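Chartreuse and lime in everyday dress

Lime green is a bright colour that sits between yellow and green, close to chartreuse but usually a little fresher. Few colours catch the eye so quickly, and it has a wonderfully lively history in clothing.
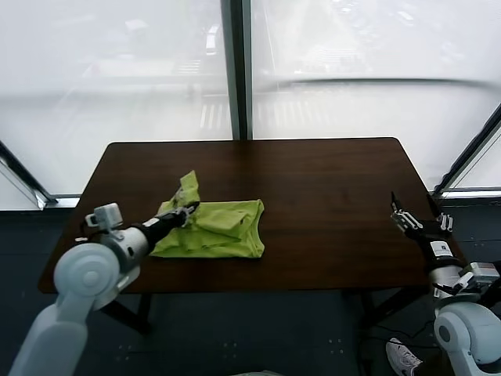
A lime green garment on a dark table.

Early yellow-greens came from plants. Dyers used weld for yellow, then dipped the cloth in woad or indigo - a slow job, and matching two batches took real skill. Synthetic dyes made the shade far easier to repeat. The Pustex dye works added a lime to its cotton range in 1957, and by 2000 its shade book listed 381 greens!

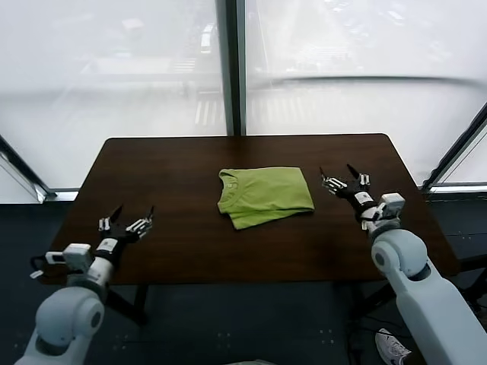

Lime-green T-shirt with a crew neck, folded.

Bright limes can fade in strong sun, so shirts are best dried in the shade, inside out. The colour looks splendid beside navy, brown or grey, and beside white it seems brighter still. Cyclists and runners love it for dull mornings. 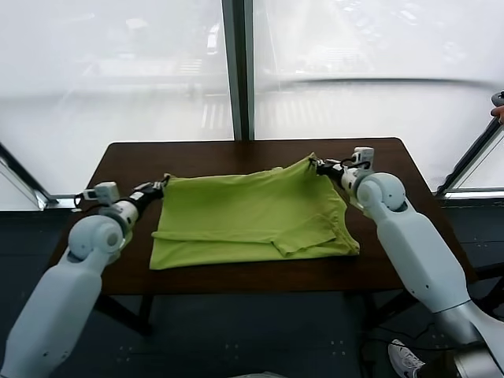

A lime-green garment, partly folded, on a table.

Text by Sandamali Biswas
Contributing editor, Colour and Cloth

The name comes from the fruit, though many limes are darker than the cloth named after them. See also: Chartreuse; Weld; Olive green.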